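Taking care of the washing machine

May 2020

Many people wash clothes every day but they never wash the machine. I did the same for years, until my towels started to smell like a cellar. Now I have a small routine and I want to share it.

First, use less detergent. For a normal load I use 2 spoons of powder, and the clothes come out just as clean. Too much soap stays in the hoses and in the rubber, and there the smell begins. Liquid softener is even worse, so I stopped buying it.

After the last load of the day, leave the door open for some hours. If you have small children or a cat, please look inside before you close it again.
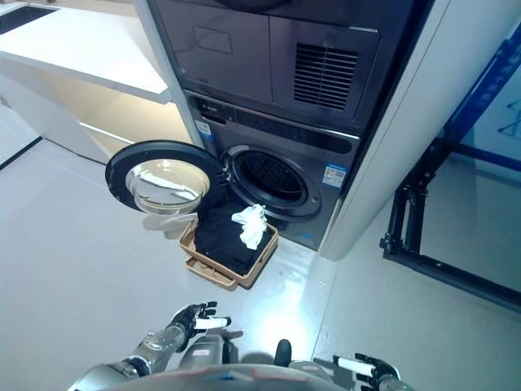 The rubber ring needs a wipe once a week. Pull the fold gently with your fingers and go all the way around with an old cloth. I have found hair pins, coins and one time a baby sock.

Once a month I run the hottest program with no clothes. My neighbor Heledd Rowlands puts vinegar in hers, but I read that it can be hard on rubber, so I take only a cleaner made for machines.

The filter is usually behind a little door at the bottom. Put a flat tray and a towel on the floor first, and open it slowly. The water can be up to 32 ounces, and mine was gray the first time.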